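Plundirgate Challenge

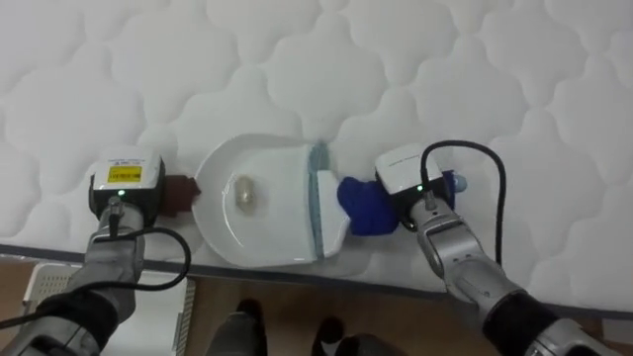 What is the Plundirgate Challenge?
The Plundirgate Challenge is an annual student competition in two-armed robotic manipulation, in which teams program a pair of arms to carry out household chores at reduced scale. It was first held in Usomville and is open to secondary school and college clubs.

Format
Each team enters one system with 2 arms and completes 4 tasks, drawn from a list published in March. Tasks use toys and ordinary household goods in place of purpose-built test pieces. In the cleaning task, a toy toilet is laid on a quilted mattress and held between two grippers, one of which has a brown block and the other a blue cloth. The soft surface is permitted under the rules, as is any firm or padded substitute of the same colour.

Arms may be operated by a student or run autonomously. Autonomous runs are scored at a higher rate. A team may change its gripper fingers between tasks but not the gripper modules themselves.

Scoring
The maximum score is 400 points, divided equally among the tasks. Points are deducted for dropped objects, contact between the arms and manual repositioning. Ties are decided on total elapsed time, measured from the judge's signal to the release of the last object.

Participation
The Silby Robotics Club and Calimlim College have entered every edition. Entrants numbered 651 students at the most recent competition. Clubs practise on their own premises and submit a logbook covering calibration, wiring and program revisions before the final round.

See also
Bimanual manipulation
Teleoperation
Silby Robotics Club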